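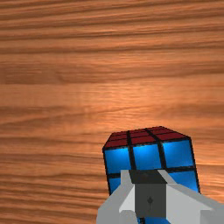
Learning to do one thing in the evening

2023-10-14

I got rid of the television in May. It wasn't a statement. The old one stopped turning on, the repair quote was more than I wanted to pay, and I kept putting off buying another. After a few weeks I noticed I had stopped looking at prices.

What I had not planned for was how long an evening is. I get home at six, dinner is done by seven, and I don't go to bed until 11. For years I could not have told you what went into those hours. Some show was on and I was half looking at my phone.

The first month I mostly cleaned. I went through the hall closet and both kitchen drawers, and I found 35 dollars in a coat I had not worn since moving to Altata Street. Then the apartment was clean and I still had the hours.

My friend Vasanthi Alva had given me some advice years ago that I ignored at the time. She picks one thing for the evening before she sits down, and she does that thing until she is tired of it. Then she goes to bed, even if it is early. She doesn't keep a list. I tried it, and it took me several tries to get it right, mainly because I kept picking things that were too big. "Sort out photos" is not an evening. "Sort out the photos from the lake trip" is.

Things that have worked for me so far:

Letters. I write to my uncle, Raghavendra Hegde, who does not use email and writes back in pencil. A page and a half takes me most of an hour.

Reading one long thing. I am on page 177 of a history of canal building that I bought for a dollar at a library sale. It is slow in places and I like it anyway.

Soup. I make it on a night when I am not going to eat it, so there is no hurry. The split pea was good. The one with barley swelled up overnight and had to be cut with a knife.

Puzzles of any kind. Crosswords, jigsaws, the cube. I can get one side of the cube done and part of the next, and then I usually wreck it trying to fix a corner. I have a sheet with the steps on it and I am trying not to use it.

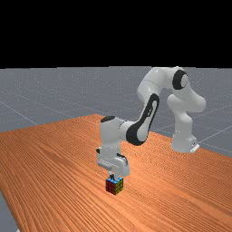 A small puzzle cube on a wooden table

Things that have not worked: language lessons (I was too tired after work), push-ups, and fixing the bathroom fan, which turned into three evenings and a phone call to the landlord.

I still watch things sometimes. I went over to Vasanthi's for the last nine episodes of a detective series we had both started years ago, and it was nice to sit with somebody and guess wrong. I fell asleep during one of them and she had to catch me up.

The phone is a harder problem. I leave it on the shelf by the front door after dinner, and most nights it stays there. When it doesn't, the evening goes the old way - I look up and it is 10:30 and the letter has two lines on it.

People have asked if I sleep better. A little, I think. I go to bed when I am tired now instead of when the episode ends. I may buy another television when the weather turns cold. Tonight is the lake photos, second half.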